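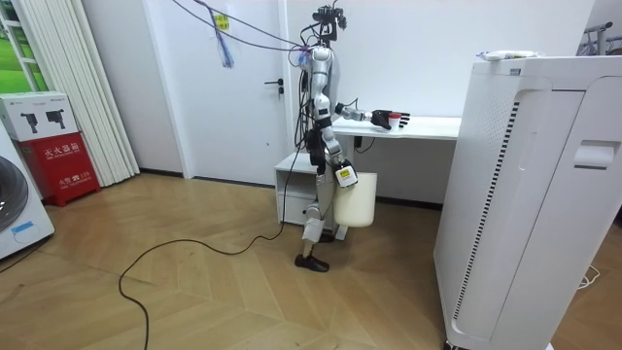 4. What people told me about communal cups

I went into the diary part of this study thinking that the trouble with shared crockery at work was theft, and I came out of it thinking mostly about ownership, or the lack of it. A cup with somebody's name on it gets washed, moved and asked after. A cup with nothing on it drifts. The small white cup with a red band, held over the white desk, is very much the kind I have in mind: it has a bit of colour, enough for you to recognise it again tomorrow, but I couldn't tell you whose it is by looking. My diary keepers called cups like this "floaters", and I've kept their word because it's better than mine (I had been using "unassigned vessels" in my notes, and Jelle Koster begged me to stop).

The diaries came from 50 people across two sites, Malitz and Dalldale, and ran through February. Between them they wrote 1058 entries. I'd asked for one line each time they picked up, put down, washed or went looking for a cup that wasn't their own. Some people gave me exactly that. Others gave me half a page about the draining board! I coded everything by hand, and Luuk Baert coded 200 of the entries again without seeing my labels. We disagreed most about what counts as washing. Luuk has stricter views than I do, and a quick rinse under the tap went down as "washed" in my column and "moved" in his. We settled on a third label, "rinsed", and went back through the lot.

The first thing to say is that floaters travel much further than I'd guessed from the interviews. At Malitz the kitchen is at one end of a long corridor, and people there talked about the walk back as a sort of tax. A cup would be carried out with tea in it first thing, then set down on whatever flat surface was nearest once it was empty, and it would stay there till someone else needed the space. Then it moved again, though usually only a short way. One person wrote, "Pushed it along to make room for my folder. Felt bad. Not bad enough." I have a lot of entries like that, and they made me feel rather seen, I must admit.

Dalldale has its kitchen in the middle of the floor, so I'd expected fewer strays. I did get fewer, but the ones I got stayed put for longer. My best guess (and it is a guess, the diaries weren't built to test it) is that a stray cup at Dalldale looks more deliberate. If the sink is only a few steps off, you assume that whoever left it there meant to come back. 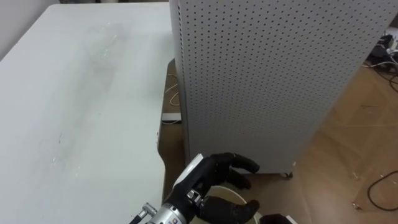
4.1 Edges, corners and the tops of things

Where do cups end up, then? Nearly always on an edge. People put them on the side of a table closest to the way out, or on top of a low cupboard, or on the windowsill if there was one. The middle of a big table hardly came up at all. When I asked about this in the follow-up chats, people looked at me as if it was a daft question. "You don't lean right over to put a cup down," one of them said, and fair enough.

I think there's a bit more going on, though. The edge of a table is a sort of no man's land. You can leave a thing there without claiming the table and without quite abandoning the thing. Several entries used phrases like "left it on the side" for any edge at all, even when there was no "side" in the kitchen sense for miles. I enjoyed that. The phrase seems to excuse the act a little.

Tables also keep their own record of use, and I wish I'd thought of this before the diaries started. A white top shows its smudges and streaks very readily, and a reader who shares a table at work will know the look of it. I couldn't say from marks alone what made them, or when, and I'd be wary of anyone who claimed they could. Still, I'd have liked to ask each person to sketch the marks on their nearest table alongside the diary, just to see whether they'd noticed them.

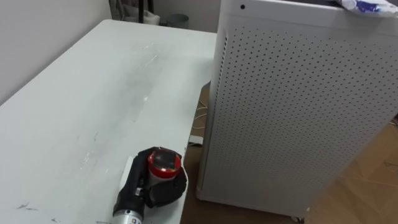
Figure 1. White tabletop with faint smudges, streaks and light scuff marks.

4.2 Who washes a floater

A small group does most of it. At both sites the same few people turned up again and again in the "washed" entries, and I found 14 diaries with no washing in them whatsoever, rinsing included. I want to be careful here. Those people may well have washed their own cups every day, which I hadn't asked about, and two of them told me so quite firmly.

The regular washers didn't describe themselves as kind or tidy. What they wrote about was timing. They were waiting for the kettle, the tap was right there, and it gave them something to do with their hands. The Eide checklist, which I used to sort reasons, has a box for "duty" and a box for "habit" but none for "kettle", so I added one. It filled up faster than any other.

Wiping surfaces was a different story.
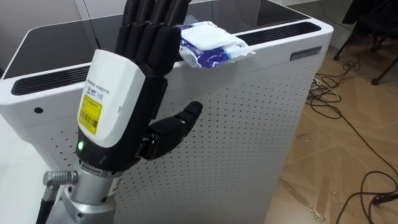
Reading time for the full paper: 14 minutes

Plenty of people who never washed a floater said they'd wiped down the spot where one had been standing. They kept a packet of wet wipes handy and thought of the wiping as looking after their own patch. The cup itself was lifted, wiped under and put back. Luuk found this maddening. I found it perfectly sensible, and we've left both readings in the coding notes.

I'd like to repeat the whole thing at Stollusness, where staff bring cups from home and there's no shared set to speak of. If floaters appear there as well, then somebody's own cup must be able to turn into one, and I'd love to know how long that takes. Section 5 goes through the interview material on lost lids and odd saucers.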